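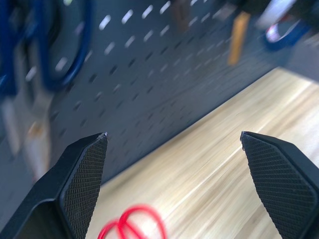

Robot Manipulation Project Course, Pernville
Handout 4: Picking from the pegboard
Version of 10/02/2024

Before this session you should have finished Handout 3 and your group should have a working connection to the arm. If the connection is not stable, please solve this first. It makes no sense to begin with grasping when the arm stops every few minutes.

4.1 What we want to do

The task is to take one hand tool from the pegboard and lay it down on the table. It sounds easy, but a tool on a hook can swing, and it must go up before it can come out. Many groups pull directly backward in the first try. Then the hook holds the tool and the fingers slide off.

4.2 The fingers

We use the two finger gripper with the textured pads. The diamond pattern gives better hold on plastic handles than the smooth pads from last year. On thin metal it helps less. Close slowly, at first with the lowest force setting, and increase only when the tool slips.

The two pads should touch the handle at the same time. If one pad touches first, it pushes the tool to the side and your next image will show a different position than the one you planned for.

4.3 The wrist camera

Both fingers are always visible in the wrist camera. Use this. The middle of the gap between the tips is your target point, and you can mark it once and keep it for all images. Remember that the point is correct only for objects at the depth of the tips. For objects farther away you need the calibration from Handout 2.

Images taken during a fast motion are blurred and the detector from the Voyle package gives poor results on them. Stop the arm, wait, and then take the image. The slots of the pegboard also make false edges, especially where they look bright. Groups which use edge detection should mask the board or choose another method.

4.4 Steps for the session

Start at the home position, with the speed limit on.
Move to the viewing position, 600 mm from the board.
Detect the handle and write down the confidence value.
Approach in a straight line and stop before contact.
Close, lift, and only then move back.
Lay the tool on the table and open the gripper.

Repeat this 11 times with the same tool. Failed attempts stay in your table. Please do not delete them, I will ask for them.

4.5 What to hand in

One report per group, 2 pages, with the table of attempts and a short text about the most frequent failure. The file goes to the Castgate folder. In November we continue with Handout 5, where the tool is handed to a person.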